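Jundano Zip Roll – 19 Slots

I've been selling pens, pencils and the stuff you keep them in for long enough to get picky, and the Jundano roll is the one I keep steering people toward when they come in asking for "just something to carry my pens." So let me tell you why I like it, and also the couple of things that bug me, because I'd rather you know before you order.

It's a flat roll in waxed cotton canvas with 19 slots along the inside and a zip pocket at one end. Roll it up, wrap the strap around twice, tuck the end under. Done! Lay it open on your desk and you can see every pen you own at once, which sounds like a small thing until you've spent a whole meeting digging for the one black fineliner that still works.

What fits

Regular pens and pencils, obviously. Brush pens, gel pens, most fountain pens. Fat highlighters go in the 4 wide slots on the left end. Chunky permanent markers will go in too, but they're snug, and I'd skip one slot between them or the roll gets lumpy. The zip pocket takes an eraser, a sharpener and a folding ruler if it's a short one.

What doesn't fit: scissors of any real size. I tried. The points stick out past the flap and catch on everything in your bag.

Colors

Moss, rust, navy and a sort of oatmeal. The Chiang mill that weaves our canvas changed the navy last September and the new one is a little darker – I like it better, but if you're matching an older roll, drop me a note first and I'll check what's on the shelf. Oatmeal shows ink. I own an oatmeal one and it looks like a crime happened in it, and I still use it every day.

Roll or box?

I get this a lot. A hard box protects better, no question. If you carry expensive nibs or your bag gets thrown around, get a box (we stock the Claltilico tin, and it's a good one). The roll is for people who want to spread out and put things away fast, and who don't want something rattling all the way home on the bus.

Kids under 8 or so do better with a box too, in my experience. The strap drives them nuts.

Care

Wipe it with a damp cloth and let it air dry. Please don't machine wash it – the wax comes out and the canvas goes floppy, and then the pens slide around. If it does lose its stiffness after a few years, a bar of Jukmont wax and a hair dryer will bring it back. Takes me 17 minutes for a whole roll, and the kitchen smells great afterward.

Shipping and returns

Orders in before 2 p.m. go out the same afternoon. Returns are fine for 5 weeks as long as there's no ink on it. If the strap stitching ever gives out, send it back and I'll resew it, no charge, you just cover the postage to me. Gift wrap is plain brown paper and string, and you can add a card at checkout.

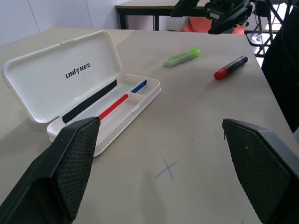
One more thing on gift orders: I leave the price slip out of the package automatically, so there's no need to ask for that in the notes. If you'd like the roll filled before it ships, pick your pens from the shop and write "load it up" in the order box, and I'll slot them in for you in whatever order you list them.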